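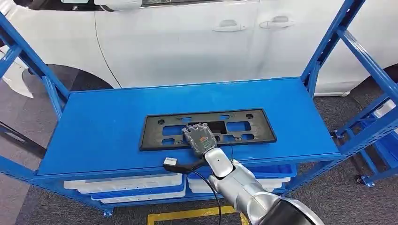

Number plate bracket and friend, mid-morning.

OPEN DAY AT SLAOUI: SLOWLY DOES IT

Print this article | E-mail this to a colleague

The Slaoui open day began with a safety talk, went on to a second safety talk for those who had parked badly and missed the first, and only then got to the robots. We were split into groups of 25 and given lanyards. Mine said Ellasov, the name of a company I have never worked for, and I was treated very well under it all morning.

The demonstration was called Line-Side Picking, which is the job of getting the right part off a rack and over to the person fitting it to the car. At our own place this is done by whoever is nearest. At Slaoui they would like it done by a machine, and they had put up racks, bins and a car on the show carpet to let us see how far they have got.

Tarek Lahlou did the talking. He has a good dry manner and doesn't oversell. A bracket, he told us, is a beast of a thing to pick up. It is flat and it is full of holes, so there isn't much to get hold of, and if you come down a finger's width out you are pushing it along the shelf. He said the team had spent most of July on flat black parts and he now sees them when he shuts his eyes.

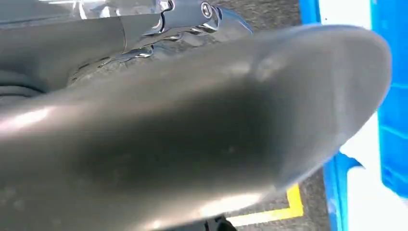

The rules for visitors were simple. Stay behind the rope, don't shout instructions, and keep your bags off the yellow tape. A man from Brurken broke all 3 before the coffee came round, the shouted instruction being "left a bit".

What struck me was the pace. I had come expecting something brisk, having watched the same films as everyone else, and it was more like watching my uncle reverse a caravan. There is a lot of going up to the thing and thinking about it. Tarek made no apology for that. Fast is easy, he said, and they could have it fast by teatime if we didn't mind what happened to the paintwork.

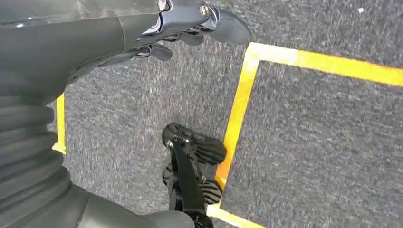

Questions took up the next half hour. Somebody wanted to know the cost and was told it depended. Somebody else wanted to know what it depended on and was offered a leaflet. I asked how many good picks they would want in a row before letting it near a real shift, and got a straight answer: 100, with no one touching anything. They aren't there yet, and he didn't pretend otherwise. The Sosterlow party wrote this down with what I thought was unseemly pleasure.
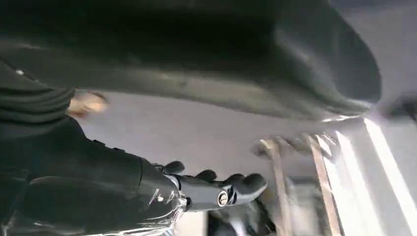
Aicha Tawfik thought I was being hard on it. Her view, given over a very small sandwich, was that we should all be made to do our own jobs behind a rope with visitors watching, and see how quick we were then. She would sooner have a slow machine that puts the part where she can reach it than a quick one she has to tidy up after. She also pointed out that I had taken 2 goes to get my lanyard on.

The next open day is in the autumn and places go through the office as usual. Flat shoes, and read the parking notes this time.

Search this site: Enter keyword Go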